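About Istness

Istness makes and sells plastic cups. We started in 2000 with one shape of cup and one customer, a school district that wanted something sturdier than paper for its lunchrooms. We now supply schools, day care centers, offices, church halls and summer camps. There are 14 of us, counting the two people who work only during the camp season.

We keep the product list short. Everything we sell fits on one page of the catalog, and the cups make up most of it. The other items are there to go with the cups: trays, drying racks and storage boxes.

What we make

The Vorkel is our main cup. It is a tall plastic cup with a slight taper and a rolled rim, and it comes in light blue and pink. We have sold it longer than anything else on the list. The shape has changed once, when we made the base a little wider after customers told us the old one tipped too easily on cafeteria trays. If you have cups from before that change, they will still stack with the new ones, but the stack will lean.

The two colors are sold separately or mixed. Most schools order mixed cartons and use the colors to tell groups or tables apart. Offices usually pick one color and stay with it. We are asked for green every year and have tried it twice. Both times it sold slowly and we dropped it.

Light blue and pink cups on a white table. 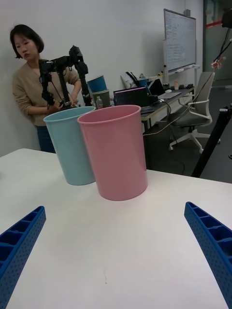
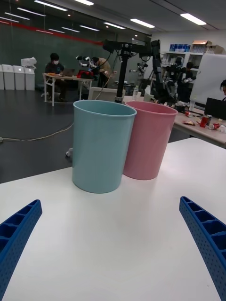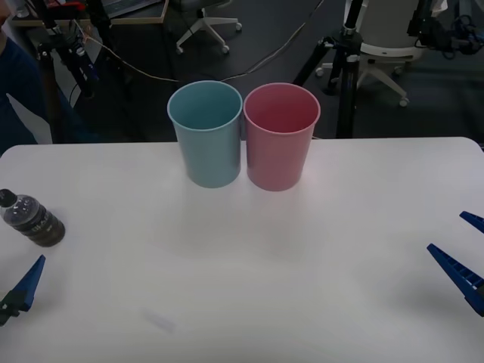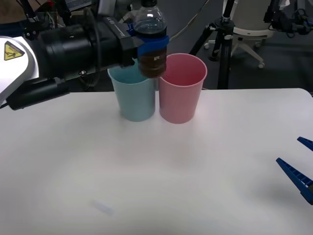

The cups are for cold and lukewarm drinks: water, milk, juice, iced tea. Please don't use them for coffee straight from the pot. They can go on the top rack of a dishwasher. The bottom rack won't ruin them right away, but the rims start to lose their shape after a while, and we don't replace cups for that reason.

The Gendamik tray is a flat serving tray with a raised edge. It was made to carry the Vorkel cup, though plenty of customers use it for snacks or craft supplies. It comes in white. The drying rack is wire and folds flat. The storage boxes have lids and a label holder on the short side.

How we work

The cups are molded by Stergiou, a family-run plastics shop that has done the work for us from the beginning. We own the molds and they own the machines. Our own building is across the parking lot, so a problem with a batch can be talked over the same morning. Both businesses have moved since they started, and we moved together.

When a batch comes over, we check it by hand. We look at the rim first, then the base, then the color. Color is the hardest part. Pink drifts more than blue does, and a carton from last year may not match a carton from this year exactly. If a close match matters to you, tell us when you order and we will pack from a single batch.

Cups that don't pass go back across the lot to be ground up. The material can't go into new cups, so it becomes plant pots, which Stergiou sells under its own name. We don't carry them here.

Packing is done at two long tables near the loading door. Cups are stacked rim up, sleeved, and boxed with the colors kept apart even in a mixed order. A full carton is heavy enough that we ask customers to have someone at the door to receive it. We don't deliver upstairs.

Ordering

You don't need an account. Small orders can be placed by phone or through the order form, and we will sell you a single sleeve if that is all you need. Orders of 1000 cups or more get the bulk price, and the two colors can be combined to reach that number. Trays and racks don't count toward it.

June is our busiest month. The camps are opening, and a lot of schools place their fall orders before the summer break so that the money comes out of the current year. If you can order in April or May, you will get your cups sooner. Orders that come in during June are still filled in the order received, and we don't charge extra to rush.

Samples are free. We send one cup in each color, along with a printed price sheet. Keep the cups.

We sell to 63 school districts at present, and each of them has a standing price that is good for the school year. If you buy for a district and aren't sure whether you are on that list, call and ask before filling out the order form. The form only shows the regular price.

Returns

Unopened cartons can come back within the season you bought them. You pay the return shipping unless the mistake was ours. If cups arrive cracked, set them aside and let us know how many there are. We will send new ones with your next order, or right away if you are short.

Visiting

The front counter is open on weekday mornings. You can pick up an order there, look at the colors in person and buy odd lots, mostly leftover cups from the older shape. Use the side entrance, past the bike rack. The front door faces the street but opens into the stockroom and is kept locked.

We don't give tours of the molding shop. School groups ask now and then, and the machines are too close together to bring a class through safely. We can show a small group the packing tables and the storage area if you call a week ahead.

Page updated 1/2/22. The price sheet is on a separate page, along with the order form and the counter phone number.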